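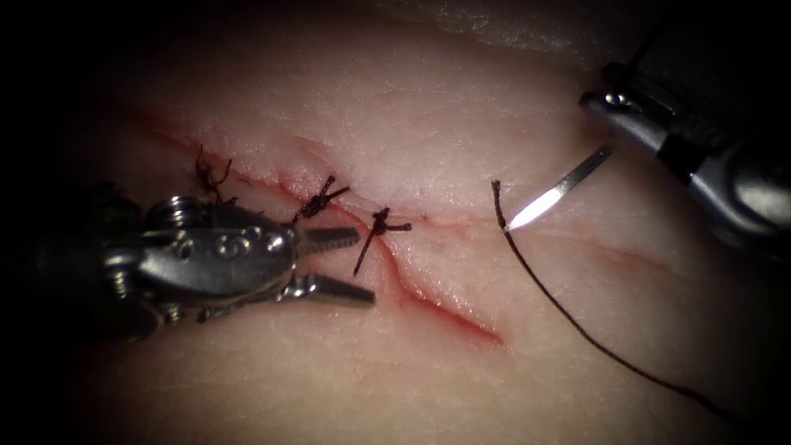 Figure 2. Suture pad with a forked incision: three knots in dark thread on the left half, the lower branch still open.

4.2 Closing a branched cut

Straight cuts are where every suturing course begins, and they teach good habits. The forked cut is where it gets really interesting! Once the line splits, the spacing that worked so well a moment earlier has to be thought through again, and we were delighted by how many different answers our trainees came up with.

The pad in Figure 2 shows the question nicely. Three interrupted sutures cross the single part of the wound at fairly even intervals and draw its edges closer together. Past the last knot the cut is unsutured, with a deep red lower branch and a much fainter line carrying on to the right. Should the next stitch go right at the fork, or a little way down the deeper branch?

Across the 66 pads in the Bakwood set, both choices came up again and again. Rengifo and Buckley scored each pad for spacing, edge contact and tail length. Tail length was a late addition, and a very useful one: long tails tend to fall across the next stitch site, and trimming them early made the fork much easier to read. Scores for the two approaches are compared in Section 4.3.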